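Can my son play in the playoff after missing three games?
2 min read

Inmaculada Olmedo
My son plays in the high school league in Flesbridge. He hurt his ankle in August and missed three games. Now the coach says he is maybe not eligible for the playoff against Herrero. He was at every practice, but only watching. Who decides this?

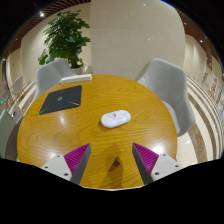 I have read the league handbook two times and I did not find a clear rule about injury. Please write if you know the page.

Dridenden
It is on page 91, under "Roster." A player who is injured stays on the roster if the doctor's note was given to the school. The athletic director decides, and the coach only sends the list. Ask for the answer in writing. We waited over 2 weeks for ours.

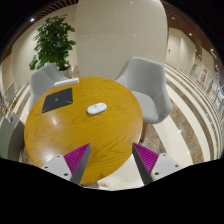
Round table with a dark square pad and a small white oval object

Oltavis
In my league you needed to play half of the games. I don't know about yours. Good luck to him!

Inmaculada Olmedo
Thank you, I found page 91. I will call the school tomorrow about the note.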